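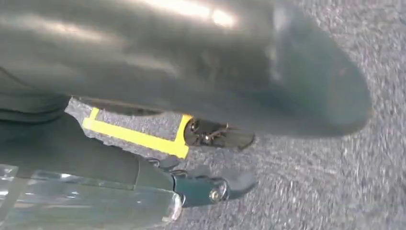 Pranden cell 2, wrist cam + gripper upkeep

README for whoever has the cell this week. Not complete, add to it.

What's in the folder
setup.txt - boot order, camera settings
fingers.txt - torque notes, swap log
floor.txt - tape marks, when they were last redone
old/ - stuff from before the Brundulex controller, don't use the offsets in there

Start of day
Controller on first, then arm, then camera. If camera comes up before the arm it grabs the wrong port and you get a black window. Restart the lot.
Home the arm. Open and close gripper 14 times, listen for clicking.
Wipe lens. Dry cloth only.

Fingers
Teal ones are the current set. Hex bolt plus round washer, 13 mm wrench. Don't skip the washer, the finger creeps and the grip goes off center.
Cable near the finger joint: leave slack in the loop. Too tight and it pulls out at full wrist turn, too loose and it snags on bottles.
Swap fingers every 2000 grips or when the tip looks chewed.

Floor tape
Yellow only. If a piece lifts, pull the whole mark and re-lay it, patches throw off the corner finder. Recheck floor offset afterwards (floor.txt, line 17).

Blur
Image smears when the wrist moves fast near the floor. Known. Lower speed on approach helps, shorter exposure helps more but then you need the side lamp on. Glare off smooth dark parts is seperate, havent fixed that.

Open
- Kanaujia plate still has one stripped hole
- spare camera cable, ordered in March, chase it
- exposure values in setup.txt are form the old lens

Questions to Erhan Sarıgül, Monday is best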